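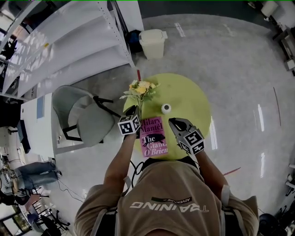
Clearing a small table before people come round - quick version, kettle's on. Start with whatever is lying flat, as flat things breed. One paperback turns into four and then the post lands on top. Pink cover on a lime-green top, you'd think you couldn't miss it, but I've put a mug down on The Giant, O'Brien more than once. Books back to the shelf first. Flowers last.

Tips & Tidying > Living Room > Small Tables

Round tops. Wipe from the middle outwards in a spiral, not side to side, or you just push crumbs round the rim. Damp cloth, then dry cloth straight after. Glossy ones show every smear, so bend down and look along it towards the window.

Cut flowers - change the water every other day, snip the stems on a slant. Ferny bits drop first, pull them out when they go brown. Yellow pollen on a pale top: don't rub! Lift it off with sticky tape, then wipe.

Moulded chairs. Warm water, drop of washing-up liquid, old toothbrush for where the legs join. Thin metal legs scratch lino somthing awful so stick felt pads on. Mine came from the hardware shop in Jastcombe, 14 in a pack, and they last till they dont.

Odds and ends (tape, caps, stray pens) go in one tin with a lid. Empty it in August and again after Christmas. Whole job takes me 10 minutes, bit longer if I start reading.

We use cookies to remember your settings. Accept all | Manage choices

Ring marks next time, if I get the teak oil to behave.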